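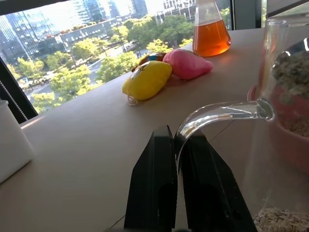
Photo: Bethel Zeleke / Momstead

Slide 2 – the table by the window. Please look first at the glass container with the curved spout. It is clear glass, so at home we see from far how much oats is left.

Say slowly: my toys have a place on the same table, near the window. My daughter wanted it so. The yellow one has a little loop, and I hang it up when I wipe.

Ask the room – who keeps dry food in the open? Wait for hands. Then go to slide 9, the shelf in Oltmont.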